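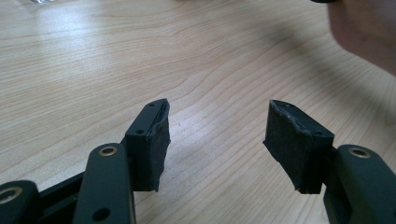
The hand-held gripper, open over the work table, as its own camera sees it.

Progress report to the Engelbrecht Fund, February
Project: Learning household handling from hand-held demonstrations (Avik)
Prepared by Parisa Azimi, with notes from Brahim Helmy and Krystyna Rutkowska

Dear Fotini and colleagues,

Thank you for your patience with this one, which comes to you a couple of weeks later than I promised. We wanted to have the second comparison finished before writing, and I am very glad we waited, as it has changed what we plan to do with the rest of the year.

As you will remember from the proposal, our question was how much a robot arm can learn from people who never touch the arm at all – they simply pick things up with the gripper in their own hand, at an ordinary table, while the camera on it records. The first stage was to collect 1,000 demonstrations across the small tabletop tasks we agreed on with you in Istholm. That target has been met. Krystyna went through every recording herself (with a great deal of tea) and set aside 46 where tracking dropped out partway, so the training set is a little smaller than the headline number, though still comfortably more than we need for the method.

The result I most want to share concerns the open approach, meaning the short stretch before the fingers close on anything. In our early work we trimmed this part away, thinking it was mostly people hovering and making up their minds. Brahim suggested keeping it in. We trained the same policy twice, once with the trimmed recordings and once with the full ones, and ran each on the arm for 100 trials with objects it had not met before. The trimmed version completed 58 and the full version completed 81. We had hoped for a modest improvement and were delighted with this one. Our best reading is that the policy learns to line itself up sideways before it commits, but we have not tested that directly and I would ask you to treat it as a hunch for now.

Not everything went so well. Thin, flat items such as cards and lids are still poor with either version, and glare on the table seems to be part of the trouble. Bohumila Malý is preparing a set of recordings with the lamp moved between sessions, so that we can separate the lighting from the shape of the object. We also want to know how much the condition of the finger pads matters. The foam scuffs and frays at the edges, and a pad's grip may well change over its life. From next month each session will have a pad number written beside it in the log.

On spending, we are close to plan. The one change is that we would like to move $296 from travel to consumables, to cover foam, screws and a spare set of bushings. Could you let me know if you need a form for that, or if a reply to this letter will do?

The next stage takes the full recordings to our partners at Bostora, who have a different arm and a rather different colour of table, and have kindly offered us afternoons on their bench. If the improvement holds there we will begin writing up.

With warm thanks from all of us,
Parisa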